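Search this site Enter keywords Go
January
By Pirdale Visitor Office

Dennis Tindall has managed the harbour at Pirdale for 16 years. The town now receives two ferries a day from Grestov, and he regards the timetable as adequate for the present season.

"The crossing takes 71 minutes in fair weather," he said. "Travellers should be at the wharf by 8 in the morning – the gangway closes promptly."

Mr Tindall noted that the old customs house has reopened as a museum, with five rooms given over to the coastal trade. Asked which part of the district visitors overlook, he named the headland track to Skurnora.

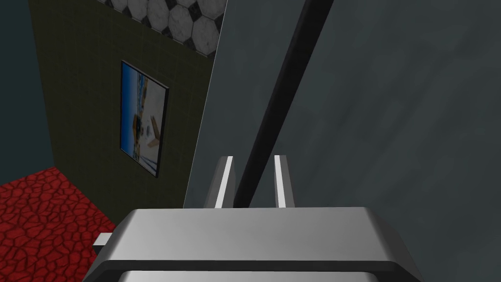 PIRDALE, January – Mr Tindall confirmed that the track will remain open through autumn. "The signage has been renewed as far as the lighthouse," he said.

Contact us | © Pirdale Visitor Office | Back to top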